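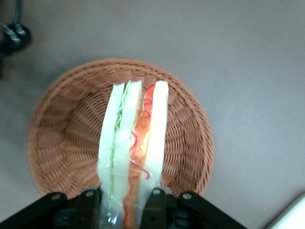

**gripwidth** replied:
Did you retrain Skolura without the fixed view, or just blank that input at test time? Those are two different experiments and the first post doesn't say which one you ran.

**mistmont_bench** wrote:
Retrained. Same 900 demos, same seed, fixed view removed from training and test. The item is a wrapped sandwich in a wicker basket. Each policy got 51 attempts. A success means the pack clears the rim and stays in the fingers until the arm stops.

- both views: 30
- wrist view only: 17

I expected the wrist view to do better than that. Most of the misses came on the approach, before the fingers got near the film.

**lowtorque** wrote:
I don't buy the conclusion. One seed per condition is thin, and you kept the learning rate you tuned for two views. The Arruda write-up had a gap in the same direction and most of it went away once they tuned the wrist policy separately.

**mistmont_bench** wrote:
Fair on the seeds. On tuning, I did a small sweep in June and the wrist policy barely moved. I can post the curves. Arruda used rigid boxes, so I'm not sure how far it carries over to film that crinkles when you pinch it.

The other test is on the full snack table, with bars, yogurt cups, bottles and a second basket of foil containers on the table. Two arms, and the left one takes the sandwich.

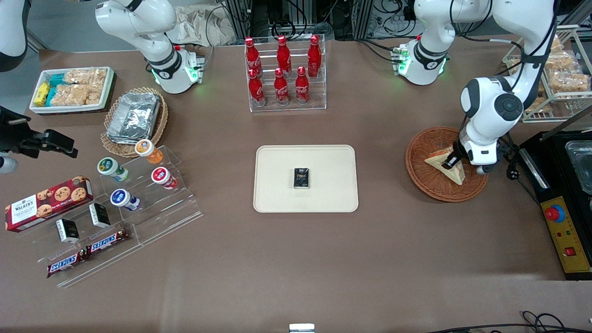
**gripwidth** replied:
Then clutter is a second variable and I would report it in its own table. Please don't pool it with the 51. Also, does the policy see joint angles? With two arms the idle one may be leaking which task it is.

**mistmont_bench** wrote:
It sees joint angles for both arms. I hadn't thought about the leak. I can mask the right arm and rerun.

**lowtorque** wrote:
Mask it in training too, or you're back to the question at the top of this page.

**pallet_jack** wrote:
What about Tralis for the approach and the wrist policy for the last bit? We do that with bagged bread. The handoff is annoying to set up but you only do it once per container.

**lowtorque** wrote:
That gets you a working cell. It doesn't tell anyone whether the fixed view matters.

**mistmont_bench** wrote:
I want the masked run and two more seeds first. Then I'll try Tralis with the same success rule and put the results in this thread.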